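The toilet seat problem, part three

May was the month of the bathroom. If you've been reading along, you know our little group at Westerberg has been trying to teach an arm to do household chores by copying people, and that the kitchen stuff went pretty well. The bathroom is where our success rates go to die, so naturally that's where I've been spending all my time lately.

Quick recap for anyone new. We train a policy (we call it Gravus, after a street I used to live on) from demonstrations. A person drives the arm through a task, we record what the wrist camera sees and how the arm moves, and then the network learns to go from pictures to motions. Pretty standard these days. The part we're actively fiddling with is where each demonstration starts. Most of the public recipes have you begin from the same neat home pose every time, and I've had a hunch for a while that this hurts you badly when the thing you're reaching for is big, white and shiny.

Why shiny? Well, the wrist camera sees a toilet seat as a whole lot of nearly identical white. The rim looks like the lid, the lid looks like the bowl, and then the lights bounce off everything and you get bright blobs that slide around as the arm moves. A mug has a handle and a clear outline. A seat has an edge, if you're lucky and the exposure is kind.

What we changed

We collected 400 demonstrations the old way, home pose every time. Then we collected 580 the new way, where the arm starts somewhere random within reach, sometimes much too close, sometimes pointed at the wall – and the operator has to recover from there. I thought the second set would be miserable to record and it was! My thumbs still hurt. The operators also got noticeably better over the two weeks, which muddies things a bit, and I'll come back to that.

To keep the comparison fair we cut both sets down to 300 for training. Same network, same number of steps, same everything, as far as I can tell. Then we ran each policy 32 times with the seat and the arm in positions we'd picked ahead of time and written on a sheet.

What we got

The random-start policy won, and by more than I expected. The old one managed 11 good runs. The new one managed 23. I've been burned by small test counts before, so please don't go quoting that gap as gospel, but I reran the old policy on a different afternoon and it landed in pretty much the same place.

The more interesting bit is how they failed. The home-pose policy would drift a little to one side on the approach, and once it was off it just kept going, very confidently, into nothing. The random-start one drifts too, then it sort of wiggles back. It isn't graceful (it looks like me parking) but it gets there more often. Its failures were mostly at the last moment, closing too early or coming in at a bad angle.

I also tried the Trudis trick of cropping the image tight around the fingertips. Great in the kitchen, useless for this. My guess is that you need to see the wider shape of the seat to know which bit of white you're looking at. We put the crop back to full view and the wiggling got better right away.

A couple of views from the wrist, so you know what the network has to work with:

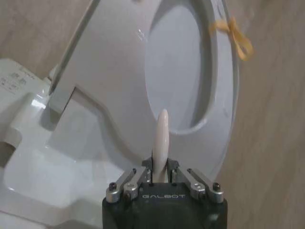
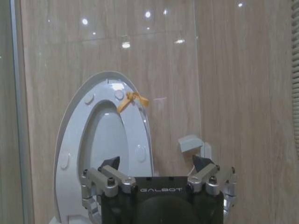
Reflections, ugh

The remaining trouble is glare. Ceiling lights show up in glass and on glossy plastic, and a policy that has learned "bright edge means rim" will happily chase one. I tried adding random bright spots to the training images and it helped a tiny bit, maybe one or two runs' worth, so call that a shrug.

As for the operators getting better, I split the new set into early and late halves and trained on each. The late half did slightly better, but both beat the old method, so I don't think practice explains the whole thing. I'd like to redo it with the two kinds of demos mixed together in the same sessions. That's what I should have done to begin with, and yes, I was told so at the time.

Next up

We're taking the whole setup over to the Skostdale site, where the bathroom has a different layout and different lighting, and I fully expect the numbers to drop. I want to see whether a small batch of new demos gets us back up or whether we need to start collecting from scratch. If you've tried random starts on anything glossy – sinks, fridges, car doors, whatever – leave a comment and tell me how it went. I'd especially love to hear from anyone who has a better answer for glare than mine.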